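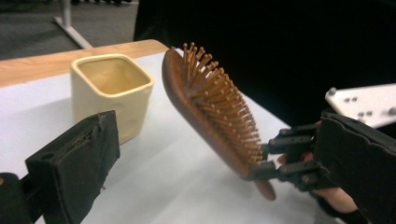 ## Wooden pin brushes: finish lifting around the neck, and do you wash them at all?

**kelpline** - 7:12 am

Looking for opinions on maintaining wooden paddle brushes with wooden pins. I have a Neditz paddle, lacquered back, pins set straight into a rubber cushion. It gets used twice a day. After 14 months the lacquer has started to go cloudy where the head meets the handle, and there is a grey line of lint and oil at the base of the pins that a comb won't shift.

Current routine: pull the hair out weekly, tap the brush on the edge of the basin, wipe the back with a damp cloth. I have never put it in water. The card in the box said "do not soak" and left it there.

Questions:

1. Is the clouding from moisture or from hand cream?
2. Can the pin bed be cleaned wet without swelling the timber?
3. Is it worth re-oiling a lacquered back, or does oil just sit on top?

**marri_and_gum** - 7:40 am

1. Probably both. The neck is where you grip it, so it gets whatever is on your hands. Cloudy lacquer that feels tacky is usually product residue. Cloudy lacquer that feels smooth is usually moisture under the film.
2. Yes, if you keep the water on the pins and out of the cushion. The cushion has an air hole. Water goes in there and takes days to come out.
3. It sits on top. Oil is for unfinished or waxed timber.

**kelpline** - 7:52 am

Smooth, so moisture. No hand cream on the evidence so far. The brush lives in a mug next to the basin, handle down, which I suppose answers that.

**tallow_ledger** - 8:05 am

Handle down in a mug is the problem. Any water on the handle runs to the tip and stays there, and end grain takes it up faster than the sides do. Lay it flat, pins down, on something dry.

For the pin bed I use the following, monthly:

- Remove hair with a tail comb, working from the outer rows in.
- Small square dish, warm water, two drops of shampoo. A dish with low sides is better than a bowl. You want a depth of about half the pin length and no more.
- Dip a soft toothbrush, flick off the excess, and scrub between rows with the brush held face down so that it drains away from the cushion.
- Wipe with a clean damp cloth, then a dry one.
- Dry pins down on a towel overnight.

I have done this with an Adebisi paddle and a small Plukau travel brush. No loose pins on either.

**northshed** - 8:31 am

Disagree with the shampoo. It leaves surfactant behind on bare timber pins and they pick up lint faster afterwards. I use bicarb, dry, worked in with the toothbrush and then vacuumed out with the crevice tool. No water anywhere near it.

**tallow_ledger** - 8:44 am

Dry bicarb does nothing for sebum. It needs water to do anything other than act as a mild abrasive, and abrasion is how you take the polish off the pin tips. Rough tips snag.

**northshed** - 8:50 am

Mine don't snag.

**tallow_ledger** - 8:53 am

What are the pins made of?

**northshed** - 9:10 am

Bamboo, on a beech head. I'll grant that bamboo is harder than most of what gets used. I wouldn't do it on a soft pin. I would still rather do that than wet one.

**marri_and_gum** - 9:26 am

You can both be right for your own brush. Wet cleaning removes more oil, dry cleaning carries less risk. If the grey line is visible at arm's length it is mostly oil holding the lint together, and dry methods will only thin it out.

On the lacquer, if kelpline wants to fix it properly: wash hands, mask off the pins and cushion with painter's tape, and rub the clouded area with 800 grit, used wet but barely. If the cloud disappears while the surface is damp and returns when it dries, you haven't gone through it yet. Finish with 2,000 and a small amount of clear wax. Do not use a metal polish. It gets into the grain wherever the film has a break and dries white.

**kelpline** - 10:02 am

I have Flimesel furniture wax in the shed. Suitable?

**marri_and_gum** - 10:15 am

The clear one, yes. The tinted one will colour any bare spot darker than the rest, and on a reddish timber it shows as a brown patch. Test it at the tip of the handle first.

**pin_and_cushion** - 11:37 am

Worth checking that the pins are in a cushion before following any of this. Some paddles have the pins glued straight into the timber with no rubber at all. On those there is no air hole to worry about, but if the glue is hide or casein, warm water will soften it. I lost 9 pins from one row that way. Push a pin sideways with a fingertip. If it gives and springs back, it's in a cushion.

**kelpline** - 12:20 pm

Springs back. Went with the wet method, shallow dish, face down. The grey line is gone apart from the two innermost rows, where I couldn't get the toothbrush in. It's drying on a towel and the mug has gone back to the kitchen.

Will do the neck after it has had a full night, and post whether the cloud comes back.

**northshed** - 12:34 pm

An interdental brush will get into the inner rows. Use it dry.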